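Roswood Handling Data Project
Progress report to Welovton, second reporting period
Prepared by Usha Venkataraman, 11 Apr 2023

Status

Collection is on plan. The work package for rigid items closed in March and the soft goods package is open. Spending is within the agreed budget, with one transfer between lines described under Resources.

Work since the last report

The target for this period was 500 accepted demonstrations of soft goods handling. We have delivered 700. The surplus comes mainly from shorter resets between takes: the operator now starts the next take from wherever the item has landed, where the earlier protocol asked for it to be laid out on a marked spot. This also gives a wider spread of starting positions, which Chacko had asked for in its comments on the first delivery.

All demonstrations are recorded with the hand-held gripper and its wrist-view fisheye camera. No robot arm is used at the collection stage. Each take covers one instruction, such as lifting a bag, moving it to a given side of the table or setting it down next to another item. The instruction is written before the take and is not altered afterwards. Takes in which the operator does something else are relabelled by a second person or dropped.

The soft goods list has 16 items. It includes cloth pouches, knitted bags, scarves and towels. Items with cords or loose edges have been given more takes than the others, as the first trained policy from the rigid set had no examples of parts that move separately from the body of the item.

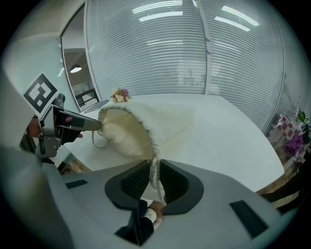 Figure 1. Knitted drawstring bag held above the table, seen from the gripper camera.

Data quality

Every take is checked for tracking, finger visibility and agreement with the instruction. Nithin Acharya has run the checks for both packages, so the acceptance rules have been applied in the same way throughout. Two causes account for most rejections.

The first is loss of the finger marker. Gripper opening is measured from the printed markers on the fingers, and a fold of fabric can cover a marker for part of a take. Short gaps are filled by interpolation. Longer gaps lead to rejection — we have not tried to estimate opening from the fabric itself.

The second is poor position tracking when a large pale item fills most of the view. Operators have been told to begin each take with a slow sweep of the room and to avoid bringing the item up close to the lens.

Pale items on the white table gave us some concern at the start of the package. Their rejection rate is higher than that of dark items, but not by enough to justify a coloured table cover, and we would prefer to keep the table as it is for consistency with the rigid set.

Resources

We are now working with 2 grippers. The second was bought from Budeck using money moved from the travel line, as agreed by email. It was calibrated against the first before use and its takes carry a separate device label.

Next period

Train the joint policy on the rigid and soft sets. Deliver the cleaned soft goods set to Chacko with the revised label file. Begin takes in a second room with different lighting, subject to access at Roswood.

Decision requested

We ask Welovton to confirm whether rejected takes should be kept after delivery. Storage for them is not covered by the present budget beyond the end of the next period.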